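Tikia table-clearing project: progress report to the Keser Fund
Period covered: November to the end of January
Prepared by Bình Phan, project lead
Last updated: 10 February 2020

This report covers the second stage of the Tikia work, in which a two-armed robot learns to handle tableware for care home kitchens. Most of it concerns the fault on the left arm, which cost us more of the period than anything else and which you asked to hear about in full. The budget is on track apart from one item, set out near the end.

The tableware task itself has not changed since the last report. The arms work over a taped table with a tray, a dish, a fork and a spoon, and the left arm does most of the close work near the dish. The right arm is held back until it is needed.
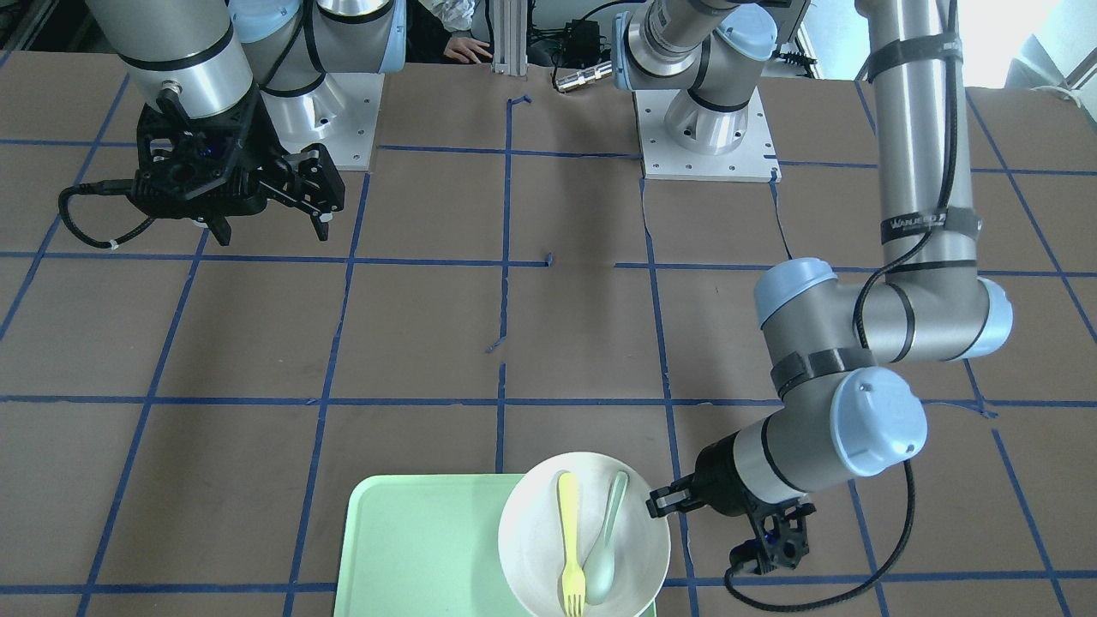

2. Faults and safety matters

2.1 What happened

During a run in November the left gripper stopped answering commands while it was closing. The arm did not know this and carried on with its move. The gripper pressed down on the edge of the tray, the tray tipped, and the dish slid off it on to the table. The operator pressed the emergency stop. The dish was plastic and did not break, and no one was hurt.

We ran the same move again the next morning at low speed and could not reproduce the fault. It came back two days later, this time with the gripper well clear of the table, and after that it came back often enough to study.

2.2 Cause

The cable that carries power and signal to the gripper runs down the outside of the arm and is held by straps. One strap had been fitted too close to the elbow. Each time the elbow closed past a certain angle the cable was pulled tight, and over some weeks a wire inside it cracked near the connector. With the arm stretched out the two ends of the wire touched and all was well. With the arm folded they parted and the gripper dropped off the network.

Odent, who supplied the cable, took the old one back and cut it open for us. They agreed with our reading. Their view is that the cable was of the right type but should have had more slack at the elbow, and I accept that. The routing was ours.

There was a second fault behind the first. Our control program checked that the gripper was present at the start of a run and did not check again. A lost gripper should have stopped the arm at once. I consider this the more serious of the two, as cables will fail again sooner or later.

2.3 What we have changed

The left cable has been replaced and re-routed with a larger loop at the elbow. The right arm's cable showed no damage but was re-routed as well. The control program now checks both grippers all the time during a run and halts both arms if either goes missing. We tested this by pulling the plug on each gripper in turn, with the arms moving and with them still, and it halted every time.

Speed near the table has been cut to 60 per cent of what it was. This makes each run longer, and we would like to raise it to 70 per cent once the new cable has been in use for a while without trouble – the decision will be made with Đoàn, who carry out our safety reviews.
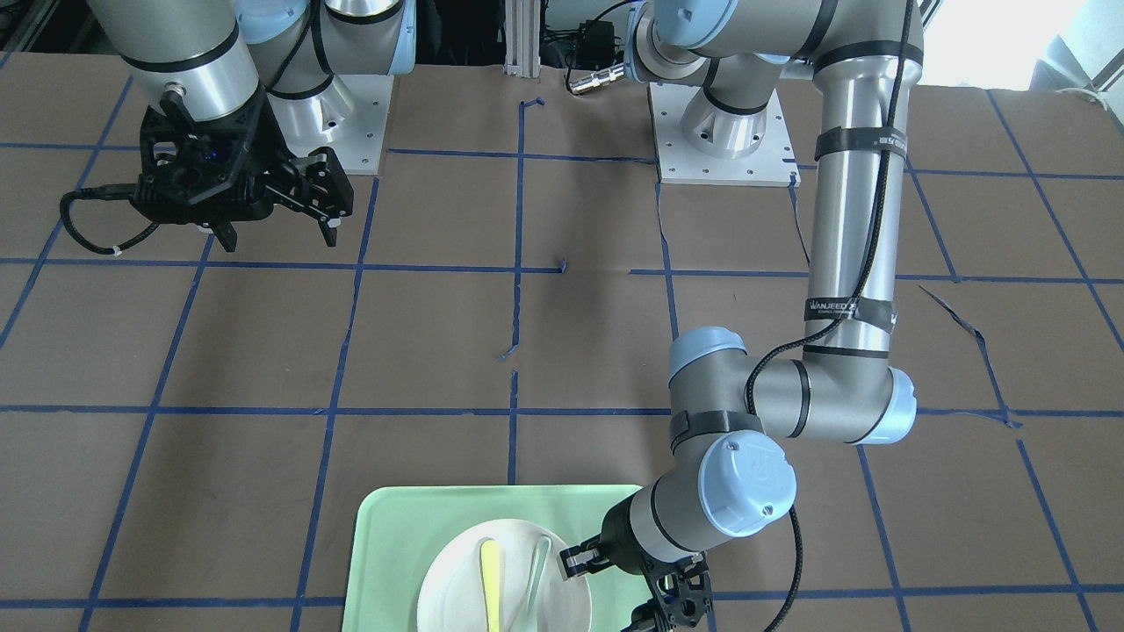

Could the same thing happen again with a person's hand near the gripper?

A cable could still fail, but the arm should now stop when it does. Pressing on with a dead gripper was the dangerous part, and that has been dealt with in the program and tested. The standing rule is that hands stay off the taped area while the arms are powered and moving. Đoàn have asked us to add a light barrier along the open side of the table as well, so that we do not depend on the rule alone. It is on order.

3. Effect on the plan

We lost roughly three weeks of running time. The fork and spoon work is behind as a result, and picking up a spoon that lies against a fork is still the weakest part of it. I expect to report on that properly next time. Work with cups has been moved to the third stage.

The light barrier was not in the budget. It will be paid for out of the travel line, which is underspent, and no extra money is requested. The replacement cable was supplied by Odent at no charge.

Cable checks on both arms are now done at the start of each working day and written in the log by the machine. Copies of the log and of the Đoàn review can be sent on request.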